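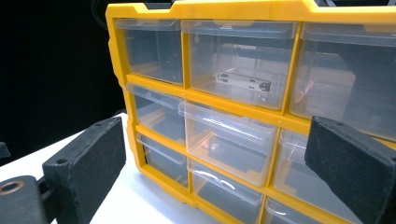

A yellow parts organizer with clear plastic drawers.

2019-09-05
By the Uvville Community Workshop Office

How to Label and Record Small Parts Storage

Members who share a workshop lose a good deal of time to unmarked storage. The procedure set out on this page is the one used in the main room at Uvville and, since May, in the annex on Henriques Street. It applies to screws, washers, fuses, connectors and any other item small enough to be kept in a drawer.

Before you begin

Set aside an afternoon for each cabinet. You will need a sorting tray, a soft pencil, a sheet of adhesive labels, a pair of calipers and the paper stock register. Do not start a second cabinet until the first has been entered in the register.

Step 1. Empty and sort

Remove one drawer at a time and tip its contents into the tray. Separate the parts by type first and by size second. Bent, rusted or stripped fasteners go in the scrap tin. Parts that cannot be identified should be placed in an envelope marked "Unknown" with the date and left at the front desk. They are kept for 80 days and then discarded.

Step 2. Measure

Measure the thread diameter and the length of each fastener. For countersunk screws, the length includes the head; for all other types, measure from the underside of the head. Write metric and inch sizes in separate columns, and do not convert one to the other.

Step 3. Assign a code

Each drawer receives a code made up of the cabinet letter, the row number and the position from the left. The second drawer in the third row of cabinet F is therefore F-3-2. Codes belong to the drawer position and do not move with the parts. If the contents are relocated, the old entry is struck through and a new one is written.

Step 4. Write the label

Use capital letters at least 6 mm high. Give the part name first, then the size, then the code. Labels from the Zunano sheets hold well on most plastics, but the surface must first be wiped with alcohol and allowed to dry. Place the label low on the drawer front — a label set too high is soon rubbed away by fingers.

Step 5. Enter the register

Copy every label into the register on the same day. The register now holds 2598 entries, and duplicate codes are the most common error found at the yearly check. Look up the code before writing it. Members who prefer the Neltus spreadsheet may use it for searching, but the paper register remains the official record.

Restocking

When a drawer is down to its last few parts, place a red card in it and add the item to the order list. Orders are sent on the 13th of each month. Requests received after that date are held for the following month's order.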